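### 3.2 Materials and sorting task

Mixed plastic items are a known problem for kerbside and drop-off recycling, because a single object may combine several colours, finishes and polymer types. Small toys are a clear case. They are often left out of household waste audits or entered under "other plastics", and the category then grows too large to be useful. We treated toys as a separate class and divided it by construction: single-body items, items that come apart by hand, and items that hold something else inside.

Residents of Clistton and Narnelon were asked to place unwanted toys and small household objects in a marked bag during May. Bags were opened at the Nasar depot, and each item was given a tag number, weighed and assigned to a class by one of two coders (Khan and Maddocks). Over 3000 items were received. After soiled, broken and duplicate pieces were removed, 2227 remained for analysis. Items weighing more than 1000 g were recorded but left out of the density estimates.

Figure 4 shows toys of the kinds covered by the coding guide. 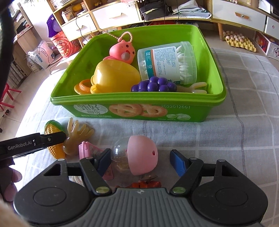
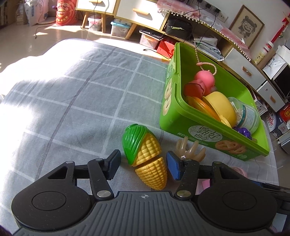
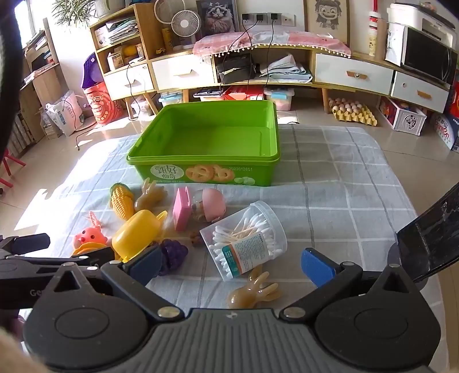 **Figure 4.** Toys and the coding classes. Top: capsule ball with an opaque pink half and a clear half, with an item inside (class C, container). Middle: toy corn cob in two separated halves (class B, comes apart by hand). Bottom: toys and household objects on a checked cloth, classes not separated.

Coders followed a fixed order of questions. An item was first checked for contents. If it held anything, it was entered as class C and the contents were weighed on their own line. If it was empty, the coder tried to part it by hand without tools – a limit of 9 seconds was set after the pilot – and entered it as class B if it came apart. All other items were entered as class A.

Disagreements were passed to a third coder (Rosser), whose decision was final. Most of them concerned items with a tight push fit, where one coder could part the halves and the other could not. We did not measure grip strength, and this remains a weakness of the method. The Løken scheme avoids the problem by classing items on visible seams alone, but it then places many glued toys in the same group as those that open freely.

Colour was coded by the largest visible area. Clear plastic was given its own code, and an item with both clear and coloured parts received two codes in order of area. Where the areas were close, the coloured part was listed first.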